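Can a Robot Do Your Dishes Yet? Ask the People Teaching One

By the Etness Courier staff
Aug 15, 2024
Last updated 4:12 p.m.

Short answer: no. Longer answer: sort of, if you're patient.

The lead engineer at Drovivex, a small Etness outfit, asked us to leave names out. Fine. We had half an hour between test runs and got through most of our questions.

First one, obviously. When does it do my kitchen?

"People want a year. I don't have one," the engineer said. "I can tell you it hands over a spoon. I can't tell you it'll find the spoon in your drawer."

The company has been logging kitchen chores since February - 2,721 tries so far. Picking up, passing, putting away. The arms finished 1,682 of them with no help. Towels are the worst. "A towel is a differnt shape every time you look at it. A mug is a mug."

And tools? Depends on the handle, apparently.

"Round handles roll. Thin ones twist when you squeeze. You and I fix that with a fingertip and never think about it. The arm has to be taught."

Shop floors are further along. Grendetti, the parts supplier across town, runs a Drovivex setup called Kudo that moves bins from shelf to cart. It handles up to 83 bins a shift. Same bins, same shelf, same cart. "That's why it works," the engineer said. "Your kitchen moves things on you. Kids, mostly."

Would you have one at home?

Long pause. "For the bins, sure. For dishes I'd stand next to it. So then I might as well wash them."

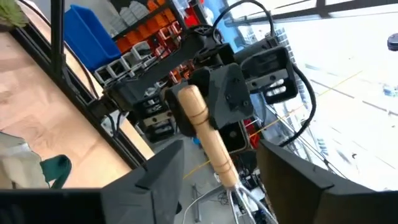
A wooden-handled whisk between the gripper fingers, with a second arm behind it.

Price? No comment. Next step is stirring, then wiping counters, and the engineer wouldn't promise ether one by winter.

Comments (3)

porchlight82: Call me when it folds a fitted sheet.

etness_mom: 1,682 out of 2,721 is still better than my teenagers

R. in Etness: I work nights at a warehouse. The bins part is real, the rest I'll beleive when I see it.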